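Stop Category One 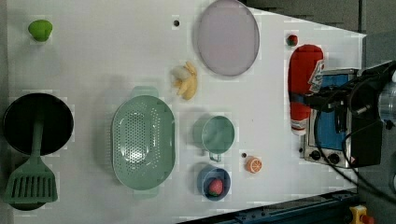

The fault log said 67 and the manual for 67 said see supervisor and I was the supervisor. Night shift at Solel, floor two, me and the arm and the fans. It had been reaching for the ketchup since before I came on, or that's what the log had. The pick was simple on paper. Red bottle lying on its side, white cap toward the corner, one end up on the little stove. Close, lift, plate. The plate was lavender and had nothing on it. I had a sandwich in my pocket and no hands for it.

I typed clear. It cleared. Then 67 again.

Force sensor, I figured. The Valente wrist always read a little heavy after a firmware push, and Prituris had pushed one at dinner time, no notes, just a green tick and a version number. So the arm thinks it's already holding something. Thinks it's holding a lot. I pulled up the trace and there it was, flat line, 20 newtons on an empty grip. Twenty of nothing.

You're supposed to zero it from the pendant. You're supposed to do that from outside the tape. I know. I wrote the card that says so.

But the pendant cable was short and I wanted to see the fingers. So one foot over. Then the other one.

Hit zero.

It didn't zero. It let go of the twenty it never had, the whole load gone at once as far as the controller knew, and the elbow came up fast to catch up with itself. No sound first. I always thought there would be a sound first. Air on my face, then the fans again, then my back against the rack and teh pendant swinging by its cord.

Red button. Yellow box. I don't remember crossing to it. My palm was on it and it was down and the arm was hanging there over the stove with its brakes on, clicking as it settled.

I checked my face. Checked it again in the dark of the monitor. Fine. A line of dust off my sleeve where something had brushed it, that's all, clean as chalk.

Five minutes I stood there. The ticket system wanted a severity. It wanted to know had anyone been inside the cell. Drop down, yes or no.

The Sultine job had more than 3000 picks due by morning and we weren't anywhere close. One reset and a rollback and it would run till breakfast and the box would say no.

I sat on the floor and ate half the sandwich. Hands not great. The bread kept coming apart.

Then I got up and hung the lock on the breaker and put my own tag on it, and went back and clicked yes, and it asked me to describe in you own words, typo and all, with a little box about as wide as my thumb.

I started typing.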